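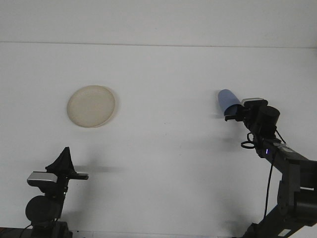 Re: [arms] Cup and plate task, handover problem

From: Vanderleia Sampaio
To: arms list
Time: 16:40

Replying inline. I have trimmed the parts of Janaína's message that were only about room bookings.

Janaína Coutinho wrote:

> I ran the Wuvach policy on the two-arm bench again after lunch.
> Left arm places the cup on the plate most of the time. Right arm
> picks the cup up fine and then stops short. It holds it out on its
> own side and waits. I have left it for a full minute and it does not
> move on. Is this the handover threshold, or do we need more demos
> with the cup starting on the right?

Probably both, but check the threshold first. The handover state in the current branch is only entered when the two wrist poses are within 40 mm of each other in the table frame. If the left arm is still in its rest pose, that condition can never be met, and the right arm has no fallback. It will sit there with the cup until the episode times out. There is a line in the log that says "await_peer". If you see that, it is the threshold and more data will not help.

For the June demo I would rather drop the handover altogether. The task sheet says the cup must end up on the plate. It does not say which arm must put it there. The right arm can reach the plate from its side if the elbow is allowed to open further, and I have put a second joint limits file in the shared folder (limits_wide). Please do not load it with the left arm raised. The two workspaces overlap over the middle of the table and we have no collision check between arms yet, only within each arm.

> Also the dataset count looks wrong. The sheet says 1,896 episodes
> but the loader reports fewer.

The 1,896 is everything recorded since the club moved to this bench. The loader skips 246 of them. Those were recorded before the wrist cameras were remounted, and the view of the fingers is different enough that I marked them as excluded. They are still on the disk. If you want them for pretraining, set include_old to true, but do not mix them into the fine-tuning split.

> Does the colour of the cup matter? The Grirketa team said they
> had to retrain when they changed theirs.

I have not tested it. We have only one cup in the set, so the policy has never had a reason to tell it apart from anything else. Both the plate and the table are pale, and I expect it is mainly picking out the one blue thing. A second cup would be a good small project for one of the first years. Record a short set, evaluate the old weights on it, then write up the difference.
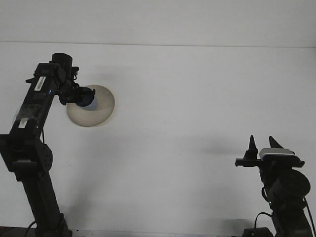 Placement from the left is the part I am least worried about. The gripper comes in over the dish, lowers and opens. The failures I have on record are nearly all late release: the fingers open after the arm has started to lift, and the cup is dragged towards the rim. I looked at the action chunks and the open command arrives in the right place, but the smoothing filter delays it. Rivier has the same filter in their code and they switch it off for the gripper channel only. I have done the same in my branch and will merge it once someone else has run it – ideally you, as you have the bench next.

> What should I log for the evaluation?

Per trial: start side of the cup, which arm made the grasp, whether the cup was released over the plate, and whether it stayed there. Fifteen trials per start side is enough at this stage. Please put the cup down by hand in a different spot each time and do not aim for the easy ones. If a trial has to be stopped, count it as a failure and write down why. Tveit's results table last term left the stopped trials out, and it made their numbers impossible to compare with ours.

Two things before you start. Home both arms after power-up, left one first. The right wrist cable has a loop in it that needs to stay free, so check that it is clear before you run anything with the wide limits.

I will be in the lab until 18:30 if you want to go through the logs.

Vanderleia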